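Griltmont: foreign-policy columns from three regional newspapers, labeled by hand
README, last changed 2025-03-29

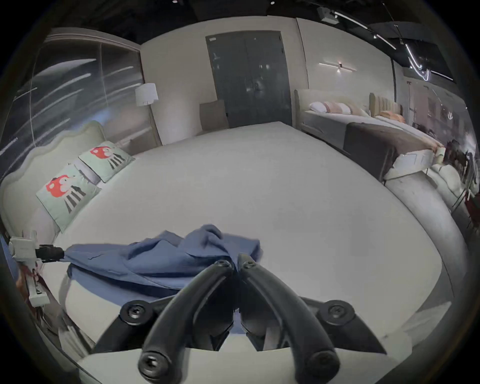
Ebise Derese wrote back after reading the first version that I had called every column "pro-treaty" or "anti-treaty" and that half of these writers would be furious to be put in either box. She wanted to know where the people were who liked the treaty and hated the government that signed it. Fair question! The stance column got torn up and redone after that, and if you downloaded the old file, please throw it out and take this one.

What you're getting

Griltmont is a collection of labels for 285 opinion columns about the Nernonau river treaty, all from the regional press on both banks. I started it because I kept reading national commentary that quoted "the mood in the border towns" and never quoted a border town. I grew up reading one of these papers (my grandfather did the chess problems and left the rest for me), so I had a pile of clippings and a lot of opinions to start from.

Every row in columns.csv is one column. Every row in claims.csv is one claim that a columnist makes about what a foreign government wants, fears or is going to do next. There are 911 of those. Some writers make a dozen in a single piece, and one very calm retired customs lawyer makes none at all in his entire run.

Files

columns.csv
claims.csv
codebook.txt
disagreements.csv
sumampouw.cfg

The last one is the settings file for Sumampouw, the little labeling tool we used. You don't need it to read the data. It's there in case you want to reopen a column with the same highlighting we saw.

Fields in columns.csv

id: a plain number, no meaning in the order
paper: A, B or C (the codebook says which is which)
bank: east or west
issue_month: year and month only, because paper B was sloppy with its dateline and I gave up on exact days
treaty_view: for, against, mixed, unclear
government_view: same values, about the writer's own government
genre: column, guest piece, interview, letter printed as a column
words: length after cutting the byline and the author note

Fields in claims.csv

id: matches columns.csv
actor: the government or office the claim is about
claim_type: motive, forecast, capability, history
hedge: yes or no
source_given: yes, no, vague

"Vague" in source_given got a real workout. It covers "people close to the talks," "anyone who follows these things," and my favorite, "as is well known in Burnmont." Burnmont is the town where the talks were held, and I gather everything is well known there.

How the labeling went

There were 2 of us, Ebise Derese and me. We each read everything separately, then sat down and argued. Where we never agreed, the final label is mine and the row also shows up in disagreements.csv with both versions and a note. Please look at that file before you build anything on treaty_view. The "mixed" and "unclear" values are where we fought the most, and I'm still not sure we were using "unclear" the same way by the end.

Irony was the other headache. Paper C has a columnist who writes whole pieces in the voice of a foreign minister, and if you take him literally he comes out as the treaty's biggest fan. We coded what we thought he meant. Another reader could go the other way and I wouldn't put up much of a fight.

The interviews are coded for the person answering, never for the interviewer, even when the question is longer than the answer (it often is).

What's missing

No full texts. The papers let me publish labels and word counts and that's it. If you need the articles, the codebook lists which libraries hold the back issues.

Paper B has a hole in July, when it printed a reduced summer edition with no opinion page. If you plot anything by month you'll see a dip on the west bank and be tempted to write a paragraph about it. Please don't!

Only papers in the two state languages are in here. There is a minority-language weekly that covered the talks closely and I can't read it. I'd love to add it if someone who can read it wants to work on it with me.

Things I'd rather you didn't do with it

Don't use it as a poll. These are the views of people who get asked to write columns, and in a small town that's often the same handful of retired teachers and former deputies. Don't use the forecast claims to rank writers by who got it right, either. I've had that request twice and I don't keep outcomes in the data, partly so I don't have to have that argument in the grocery store.

Changes

Old stance field split into treaty_view and government_view.
Letters printed as columns now have their own genre value.
Fixed a bunch of actor names in claims.csv where the ministry and the minister had been lumped together.
Word counts redone for paper A, which had been counting photo captions.

Terms

Free to use and share, including in class. Name the dataset and say which version you used. Corrections are welcome, and if you send one, please include the row id, as I can't search by "the angry one about the bridge."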